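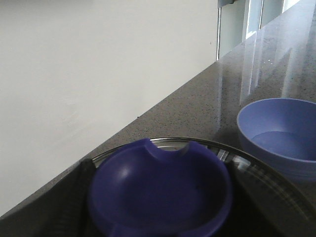
Category: Workshop Notebook / Fermentation bench

Monday, August 1, 2022

Injera batter, continuing from the May notes. I write today's entry in the long form, so that Bereket can follow when he takes the bench from me.

The question is still the same one: why does the batter from the Skotton flour make few eyes and a gummy underside, when the Dallimgate flour with the same starter makes a good surface? Both are sold as brown teff. Both bags were opened last week and kept closed with a clip on the shelf above the sink.

I mixed two batches yesterday evening. Each has 749 g of flour and 1500 g of water from the filter. The odd number of the flour is only what was left in the Skotton bag after I took out the sample for the sieve, and I wanted the batches to be equal, so I weighed the Dallimgate to match. The starter is Adanech's, taken from the bottom of her crock after pouring off the dark liquid. I mixed by hand until I could feel no dry lumps. Skotton needed longer, and it felt a little like fine sand between the fingers. I should have written this down in May also, because I remember the same feeling and I did not trust it.

This morning both had risen and fallen. The smell of Dallimgate is sour and clean, a bit like green apple. Skotton smells weaker, with something of wet cardboard. The liquid on top is thin on both, but the Skotton has less of it and it is more cloudy. No pink, no fuzz.

Sieve result: the Skotton left much more on the fine mesh. Meron says that her mother would send such flour back to the mill. I think the coarse part is not taking the water in time, and it sinks, so the upper batter is too thin and the lower one too heavy. This would explain why the first injera from the bowl is always different from the last one. I stirred before each ladle today and the difference became smaller, but it did not disappear.

Absit: I took one cup from each batch, cooked it with water on low heat until it was thick and shiny, let it cool to the warmth of my hand, and put it back. The Skotton absit caught on the bottom of the pot and I lost a spoon or two. I will not repeat it for such a small loss. After this, a rest until bubbles came up again. Dallimgate was ready before lunch, and Skotton only after I had eaten and washed the dishes.

Baking on the Gorkosine mitad, lid on as soon as the eyes opened. Dallimgate: eyes even up to the border, edges lifted by themselves. Skotton: eyes in the center, smooth ring outside, and the underside stuck to the cloth when I laid it down to cool. Color is fine on both. Aaliyah tasted without knowing which is which and preferred the Dallimgate, but she said the other one holds the stew better. I don't know what to do with this information.

My mistake of the day: I oiled the mitad for the first one by habit. It does not want oil. I threw this one away and wiped the plate with salt.

For next time:
- grind the Skotton again in the Tindall mill, finest setting, and repeat with nothing else changed
- let the second bowl stand 20 hours before the absit
- write the room temperature in the morning, not from memory at night
- ask Adanech if she feeds the crock after she gives some away

Bethel

Comments

Adanech Woldemariam: Yes, I feed it, but only a handful of flour. And you poured off all of the water? I leave a little.

Bereket Jemal: Can I use barley for part of it when I start, or do you want only teff until this is solved?

Bethel Kumsa: Only teff, please. Barley after the regrind.

Meron Woldegiorgis: My mother confirms, send it back.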